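Home Projects Wood Care Cleaning Floors Workshop

How to Deal With Ring Marks on a Wooden Table

6 min read

A ring left by a cup is the most common mark on a wooden table, and most of them can be faded or removed in an afternoon. The first job is to work out what kind of mark you have.

White or cloudy rings sit in the finish. Moisture or heat got into the top layer and turned it hazy. These are the easy ones. Dark rings, brown to black, mean water reached the wood itself. A ring in between, grayish or bluish, could be either, or it could be dye or residue from whatever stood there. Treat it as a surface mark first and only go further if that fails.

Look at the table from a low angle with a lamp or window on the far side. Faint marks that vanish from straight above often show up this way.
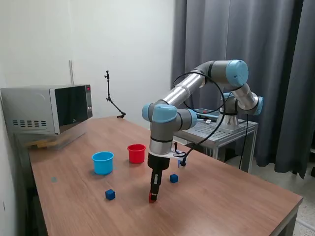 A faint grayish-blue ring mark to the left of the blue cup.

What you need

Two soft cotton cloths
Mild dish soap
A plastic scraper
Mineral spirits
Paste wax, clear or close to the color of the wood
Very fine steel wool (0000)

Step 1. Clear and wash

Take everything off the table. Wipe the top with a cloth dipped in warm water and a drop of soap, wrung out until it no longer drips. Follow right away with a dry cloth. Let the table stand for an hour before you judge the mark again. Some rings are only dried juice or soap film and come off here.

Step 2. Try mineral spirits

Dampen a cloth and rub a small spot on the underside first. If the finish stays firm, go over the ring lightly. Open a window and keep the cloth away from any flame. Old polish comes up as a yellow or brown smear on the cloth. Lay the used cloth flat outdoors to dry before you throw it out.

Step 3. Rub with the grain

Find the direction of the grain before you pick up the steel wool. Every stroke should follow it. Put a little paste wax on the pad and rub the ring with light, straight passes, ten or so, then wipe and look. Repeat if it is fading. Stop if the sheen around the spot starts to change.
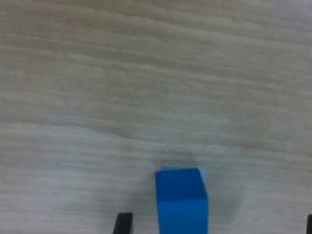
Grain direction matters more than pressure. Scratches that run along the lines of the wood disappear among them, and scratches across them catch the light from the other side of the room. On a pale top with long streaks running from side to side, like the surface behind the blue block, the strokes should go side to side as well. Where the lines bend a little, bend with them. Work a few inches past the ring at both ends so the rubbed area has no hard border.

Step 4. Wax the whole top

Waxing only the repaired spot leaves a patch. Spread a thin coat over the full surface, wait until it hazes, and buff with a clean cloth. Zineb Bouazza, who refinishes tables at Farouk, puts on two thin coats a day apart and keeps cups off until the second has been buffed.

If the ring is still there

A dark ring that survives all four steps is in the wood. The finish has to come off before it can be bleached, and on a veneered table I would leave that to a shop.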